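¿Y quién recoge la mesa? Robots, tareas de casa y un loro de mentira

mayo de 2024

Llevo dos semanas enganchado a una pregunta bastante tonta: si mañana me trajeran un robot a casa, ¿qué le podría encargar de verdad? No hablo de aspirar, que eso ya lo tenemos más o menos resuelto (el mío se atasca con el fleco de la alfombra, pero le tengo cariño). Hablo de recoger la cocina después de comer, doblar toallas, vaciar el lavavajillas sin desportillar una taza. Lo aburrido de cada día, vamos.

La culpa es de una charla que dieron en Dumbridge y que he visto ya tres veces. Los de Prenell enseñaban un brazo que ordena una encimera, y me quedé pegado a la pantalla como un crío. Coge un vaso, lo lleva a la bandeja, vuelve, duda un segundo y va a por el siguiente. ¡Duda! Me encantó ese detalle. El brazo se para con la pinza abierta y parece que esté pensando por dónde entrarle al mango de un cazo.

En los talleres van por delante

En una nave las cosas ayudan. Las piezas llegan siempre por el mismo lado, la luz no cambia y el suelo está despejado. En el taller de Hullen, donde trabajé un verano, había una célula que sacaba 586 soportes por turno y solo se quejaba cuando alguien dejaba mal puesta una caja. Pero cambiar de modelo de soporte era otra historia: media mañana de ajustes, un técnico tumbado debajo de la mesa y mucho café. Aquella máquina era rapidísima y no sabía hacer absolutamente nada más.

Una cocina es lo contrario. Cada noche la encimera amanece distinta – bueno, anochece – y lo que hay encima no lo ha elegido ningún ingeniero. Un colador, un juguete, medio limón, las llaves. Para una persona es un minuto de trabajo sin mirar casi. Para una pinza de dos dedos, cada cosa es un problema nuevo: por dónde se agarra, cuánto aprieto, qué hay detrás que pueda tirar.

Practicar en cocinas que no existen

Lo que más me ha gustado descubrir es cuánto se trabaja en simulación. Se monta una encimera en el ordenador, se le echan encima objetos de todo tipo y se prueba a recogerlos una y otra vez, sin romper platos. En la charla hablaban de 600 intentos por objeto, de los que salían bien casi 137 cuando la forma era rara. A mí me parece una barbaridad de fallos y a la vez una maravilla, porque hace nada esas formas ni se intentaban.

Y cuando digo formas raras, lo digo en serio. Un guacamayo tumbado en una encimera de mármol marrón, con las puntas azules de la cola asomando por el borde y un cuenco blanco enorme junto a la cabeza. ¿Por dónde lo coges? Yo iría al cuerpo, apartándome del cuenco, pero me gustaría ver qué elige el programa.
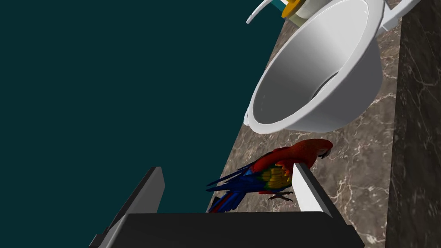 Entonces, ¿pueden o no?

Mi respuesta de hoy: a ratos. Recoger objetos sueltos y rígidos, con calma y con alguien cerca, lo veo muy próximo. La ropa todavía me parece dificilísima (he visto doblar una camiseta en más tiempo del que tardo yo en tender una lavadora entera). Y lo de fregar una sartén con huevo pegado, ni hablar por ahora.

En octubre hay jornada de puertas abiertas en Whitfield y pienso ir con una bolsa de trastos de mi cocina, por si dejan probar. Llevaré el rallador, que no se deja agarrar ni por mí, y un par de trapos. Si tenéis ideas de cosas difíciles de coger, dejádmelas en los comentarios y las meto también en la bolsa.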